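Unit 3: Hanging and Displaying Framed Work
Course handout, Mitness Continuing Studies, Interior Presentation Program

Purpose of this unit

This unit covers the planning and hanging of framed photographs and prints in homes, offices and small public rooms. Students should have finished the reading on mounts and backing boards before the session. The practical exercise at the end of this handout is due at the start of Unit 4.

3.1 Reading the room

Before any hole is made, the room should be studied from the places where people will stand or sit. A hallway is seen in passing and at close range. A dining room is seen mostly from a chair. The height that suits one will seldom suit the other.

Students should note the main sources of daylight, the position of doors and switches, and any wall that receives direct sun. Color prints should be kept off sunlit walls. The sketch plan handed in with the exercise must mark each of these points.

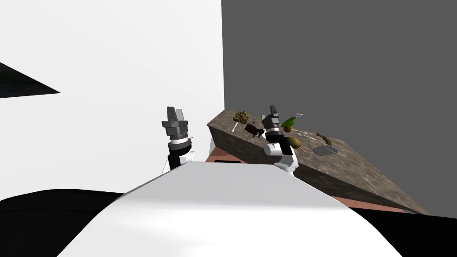
Figure 3.1. Two arms raised, seen at a tilt.

3.2 Height and spacing

The common rule places the center of a picture at the eye level of a standing adult. It is a starting point and may be set aside where there is good cause. Over a sofa or a sideboard, the lower edge of the frame should relate to the furniture, and a wide gap between the two tends to make the picture look adrift.

Where several frames hang together, treat the group as one shape. Find the center of the whole group and set that point at the chosen height. Spaces between frames should be equal unless the arrangement is plainly irregular. Paper templates cut to the size of each frame and fixed with low-tack tape remain the most dependable way to test a layout. Mark the hook position on the template itself, measured down from the top edge with the wire pulled tight.

3.3 Keeping a frame level

A frame hung from a single hook is free to turn. Slamming doors, passing traffic and ordinary dusting will all move it over time. Two hooks, set well apart at the same height, hold a frame far better than one. Small felt or rubber pads at the lower corners add grip and allow air to pass behind the backing.
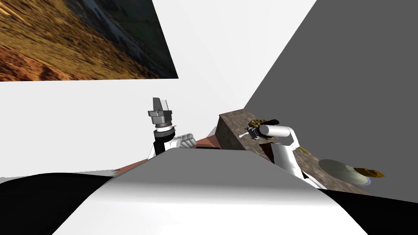 A spirit level should be placed on the top edge of the frame and read again after the picture has settled on its hooks. In older buildings the ceiling line and the door frames may themselves be out of true. In such rooms the eye compares the picture with its nearest neighbor, and a small adjustment toward the line of the room may look better than a correct reading. Any such adjustment should be recorded in the hanging notes.

3.4 Weight and fixings

Weigh every frame with its glazing in place. The rating printed on a packet of hooks assumes a sound wall and a straight downward pull, and a margin should always be allowed. Plaster, brick, hollow board and timber paneling each call for a different fixing. The comparison table in the Asetti workbook, held in the program library at shelf mark 873, should be consulted before fixings are bought.

Adhesive strips are acceptable for light, unglazed work only. They are not to be used above beds, seating or stairs.

3.5 Handling unframed prints

Hands should be clean and dry. Hold a small print by its edges and support a large one from beneath on a sheet of stiff card. Fingers should not touch the printed surface at any time.
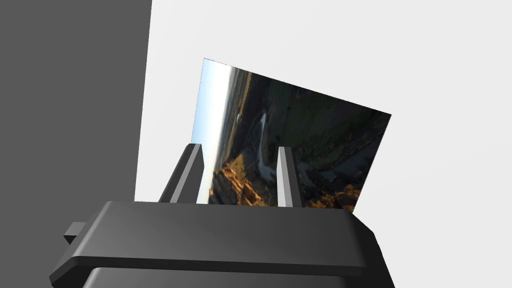
Prints awaiting framing should lie flat in a folder with smooth, acid-free paper between them. Paper clips, rubber bands and self-adhesive notes must be removed. Where a title or date has to be recorded, write it in soft pencil on the back, near the lower edge, with the print resting on a clean, hard surface.

Exercise

Choose one wall in a room to which you have regular access. Prepare a sketch plan, a layout for 4 frames and a written account of no more than 1000 words setting out the height, spacing and fixings chosen. Paper templates may be handed in with the plan. Work is to be left in the Celline Room before the session begins.

Reading for Unit 4: the Shimada course reader, section on lighting for pictures.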